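28 de novembro de 2006

Caderno de bancada, quadro branco pequeno e peça amarela

Retomo as notas da semana passada sobre o quadro Plalta. Ficha do fornecedor: 1.491 g com os pés montados. Na balança Skodine deu o mesmo valor, não volto a pesar.

Quadro pousado na metade do fundo da superfície marmoreada cinzenta, rodado em losango, face limpa, sem escrita. Os dois pés pretos ficam do lado esquerdo. Peça amarela em forma de osso deitada à frente e à esquerda, sem tocar no quadro. Resto da superfície livre na maior parte. 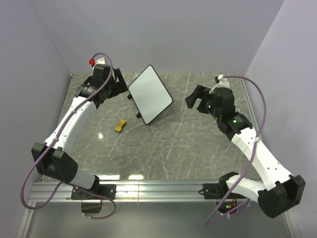 Marcador: usar só o Niko azul. O preto deixou sombra no quadro antigo e foram precisas 2 passagens de álcool para a tirar. Antes de escrever, pano seco; depois do álcool, esperar 12 minutos.

Pendente: os cantos arredondados não encaixam no suporte de parede da Sayce, que foi feito para canto vivo. Alternativas: limar o suporte ou encomendar o modelo largo. Prefiro limar, o prazo do largo já cai em dezembro.

A moldura preta é fina e serve bem de referência para medir a rotação. Medir sempre pela aresta inferior esquerda, a dos pés, e anotar o ângulo em relação à parede do fundo.

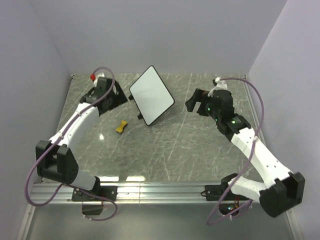
Para a peça amarela falta definir posição de repouso. Proposta: manter a diagonal, extremo de cima para a direita, e marcar os dois extremos com fita fina no tampo. A fita de papel descola mal do acabamento polido, experimentar a de vinil.

Calibre de folgas: lâmina de 1,000 mm em falta na caixa. Ver na gaveta de baixo antes de pedir outra.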